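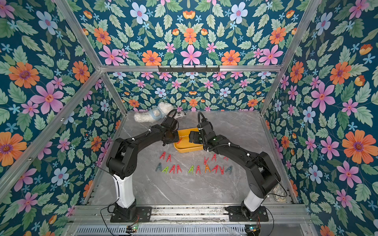

Subject: Re: [cell-upkeep] Cable ties on the forearms, Girkstead cell

To all list members,

The message quoted at the foot of this one was received from the Cutport site in June. The reply is copied to the whole list, as Stulero has raised much the same point.

The ties at Girkstead are thin white ones, fastened at intervals along both forearms. We change them every 80 hours of running, together with the check on the mounting plate bolts. Each arm is moved slowly to its full reach before the last tie is closed, and the tails are trimmed flush. A tie pulled tight with the arm folded will drag on the wire as soon as the elbow opens.

The cable at the gripper should keep its loop. Sites have asked whether it may be shortened – it may not. The wrist needs the slack when the jaws point straight down, as they do over the tray.

Wires running down to the bases are to be kept clear of the front rail grille. Before any work near the circuit boards, switch off at the wall and wait until the green light on each board has gone out. Ours are mounted low at the front, beside the bases, and are easily knocked by a sleeve or a spanner.

As to the test pieces, Girkstead uses the yellow tray and a set of plastic clothespins, stood open on the floor panel. Any similar set will serve. The same set should be kept from one check to the next, so that results can be compared. Please record the outcome under job 1714 in the Kallio log, with the left and right arms entered separately.

Sites which have not yet returned their bolt check sheets are asked to do so by the end of the month.

Cell Maintenance Office
Girkstead

> We have had 2 wires chafe through at the elbow on the
> right arm. Ties were spaced at 40 mm and pulled tight.
> Could Girkstead confirm what is used there, and whether
> the loop above the gripper can be taken in? It catches
> on our tray.
>
> Cutport workshop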